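Race Engineering for Club Drivers
Handout 4: Fluids, and what they tell you between sessions

Okay, last time we did tires and I ran over by a mile, so I'm keeping this one tighter. We're on fluids now: engine oil, gearbox oil, brake fluid and coolant. I know it sounds like the dull week. I thought so too when I started, and then I cooked an engine at Solter with two laps to go, and I've been a bit of a bore on the subject ever since.

Start with engine oil. Your road car might go months between changes and never complain. A club racer at full throttle for most of a lap is a very different animal. The oil gets hotter, it gets thrown sideways in the long corners, and if you're running on short gearing it spends its whole life near the top of the rev range. For this course, I want everyone working from the engine builder's interval and writing down running time in a proper log (paper is fine, mine is covered in fingerprints). Road miles mean very little here. Twenty minutes of racing counts for a lot more than twenty minutes driving to the store!

Check the level the same way every time. Same spot in the paddock, same wait after shutdown, car level. If you check it hot on a slope one day and cold on flat concrete the next, you've got two numbers that don't talk to each other. I'd take a slightly wrong method used every single time over a perfect one used now and then.
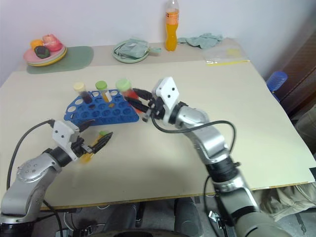
Oil sampling is the bit people skip, and I'd love it if this group didn't. You draw a small amount while the engine is still warm, from the middle of the drain or through the dipstick tube with a clean hose, and you cap it right away. Label it before you do anything else: car, date, hours on the oil, hours on the engine. Then keep your samples upright in a rack, with the oldest at one end. Color is a weak clue, so please don't panic over it. Look at the two tubes standing in the blue rack, one nearly black and the other amber-yellow at the bottom. If those were both engine oil, you couldn't tell me from the color which engine was in trouble. Dark oil may just be doing its job and carrying soot. What you want from the lab is the metals, the fuel content and the viscosity, and you want to watch how they move from one sample to the next.

Brake fluid next, and here I get strict. It soaks up water from the air, the water lowers the boiling point, and one afternoon you arrive at the hairpin and the pedal goes to the floor. At Flallia there's a downhill stop from top gear that finds old fluid every time. Bleed before every event. Use a fresh sealed bottle, and throw out what's left over (yes, I know what it costs). Never top up a race car from something that's been open on the shelf since August.

Gearbox oil: drain it, then look at the magnet on the plug. Fine gray paste is normal wear. Anything you can pick up with your fingers, stop and call whoever builds your gearbox.

Coolant: plain water with a corrosion inhibitor. Most circuits won't let you run glycol, as it makes a spill horribly slippery and takes ages to clean up. Check the rule book for your series, and check your hoses while you're down there.

For next time

Bring your running log, even if it only has one line in it. Anyone who doesn't have a car yet can use the Võ data set, which covers a full season in a 2000 cc sedan. Plot oil temperature against lap number for the Cilow race and mark where you'd have told the driver to back off. Write me 200 words on why you picked that lap. We'll start with those and then get into cooling ducts.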